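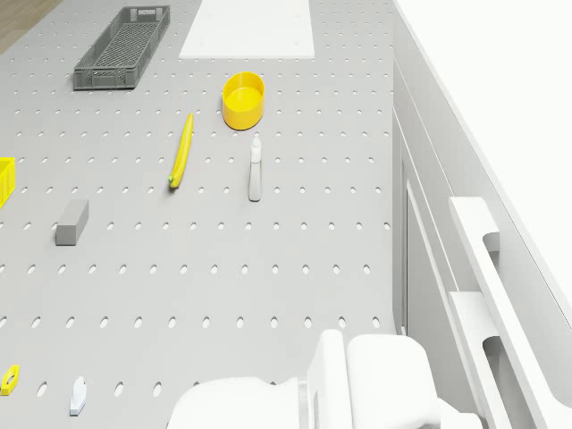
My grandmother kept her recipes in a biscuit tin, and I suspect yours did too, or else somebody's grandmother down the road. When Ginette Beaudoin opened hers for me across the kitchen table, it took us the better part of an afternoon to get past the puddings, partly because every card came with a story and partly because she kept getting up to see to the kettle.

There are 653 cards in all. She knows this because her niece, Océane Vachon, sat down last July and numbered every one in pencil on the back, grumbling (so Ginette tells me) about the handwriting. Some are in French, some are in English, and a good few begin in one and wander off into the other halfway through the flour.

"My mother wrote the way she talked," Ginette says. "You had to know her to cook from them."

And you do see what she means! One card for banana loaf gives the sugar, the butter and the eggs with great care, then finishes with the words "bake as for Sandhu's". The Sandhus were the family next door, and it was their oven she used in the years before she had a decent one of her own. Ginette rang their eldest to ask, and was told a slow oven, middle shelf, and don't open the door however much you want to.

It was Dwight Arsenault, who runs the little print shop on Tredberg Street, who talked her into making a book of them. He has set 200 of the recipes so far, leaving the spellings just as they were, and he reads the proofs aloud to her over the telephone in the evenings. They have had words about the dumplings. Dwight wanted the two versions run together on one page, and Ginette wouldn't hear of it, as one belonged to her mother and the other to her aunt, and the sisters hadn't agreed on suet in 7 years of sharing a stove.

I came home with a slice of the loaf in greaseproof paper and a copy of the card, in Ginette's own much tidier hand. She has added a line at the bottom about lining the tin.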